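March 2019 — dye bench, second notebook

Madder again! Lwazi wanted the pot cooler this time, so I kept it low and fussed over it all morning (two cups of tea, no lunch). 375 g of wool in the big pan, alum at 16 per cent, same as the last lot. The colour is coming up more brick than red, and I rather like it, but Marisol will say it's too brown for the Plevetti order.

Unathi thinks our water is the trouble. Could be — must try a skein in rainwater and keep the label ON it, unlike last time. 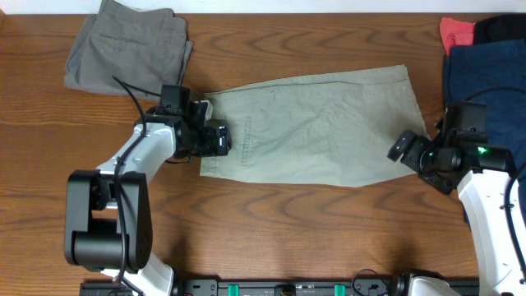
Sage green trousers laid flat, grey pair folded behind.

Still to do: wash out the strainer, ring Moodley for more alum, and ask Bongani where the good scales have gone. Rinsing the wool tomorrow, first thing.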